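Floor and Corner Walk-Through: Hard Floors
Grustthorpe site, October round
Checked with the lights on, starting in the far corner and working back toward the door

Overall: pass, with comments. I love doing this round. Polished stone rewards a slow look, and the marble at Grustthorpe is a real pleasure to walk over!

1. Walking surface level, no raised edges
OK. Ran a shoe sole along every joint I could find and nothing caught.

2. Cracks and chips
OK. Take your time on this one, because the veins can fool you. A vein follows the pattern of the stone and feels smooth under a fingertip. A crack will catch a nail. I checked the brightest streak by hand from end to end and it is all stone, lovely stuff.

3. Loose debris
Comment. Small dark specks on the marble near the orange walls. Grit on a polished floor is a slip risk and it scratches, so sweep with the soft head first and mop after. Please don't drag the bucket through it.

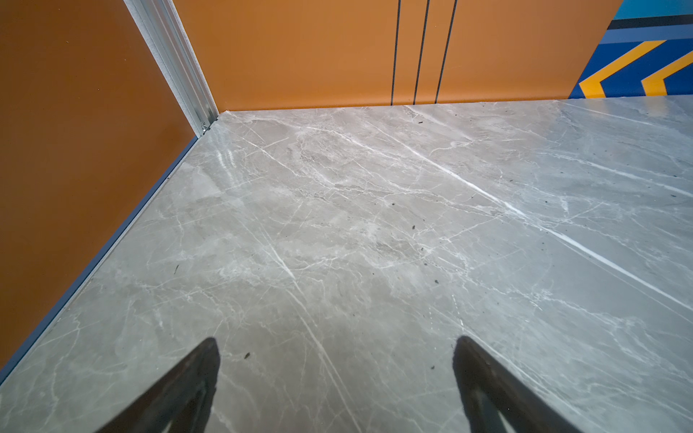

Item 3: dark specks on the veined gray marble by the orange walls. Sweep before mopping.

4. Edging where the wall meets the floor
OK. The narrow gray-blue strip is a favorite spot for dust, so run the crevice tool along it all the way into the corner. Press lightly every few feet while you are down there. If it moves, write it up and leave it alone until it has been fixed.

5. Wall panels, lower part
OK. Wipe with a damp cloth only. The orange has a slight gloss and shows smears quickly, so buff it dry – it looks terrific when it's done right.

6. Glare
Comment. Parts of the polish look washed out where the light bounces, and a small spill could hide there. Crouch down and look across the floor from 2 sides before you tick this box. It takes seconds and I find something new nearly every time.

7. Cleaner and dilution
OK. Kodelier stone soap, neutral, mixed to the line on the jug. No vinegar, no bathroom spray, nothing acidic on marble, ever. The spare jug lives on the shelf with the Parri pads.

8. Wet floor signs
Action needed. One sign has a cracked hinge and won't stand by itself. Swap it for the one in the Ikby closet and put in for a new one.

9. Drying time
OK. Keep the area closed for 90 minutes after a full mop. Spot cleaning needs 5 minutes and a dry towel.

To do before the next round: sweep as in item 3, replace the sign, recheck the glare spots in the early evening when the light is lower.

Great shape for a floor that gets this much use. Keep it up!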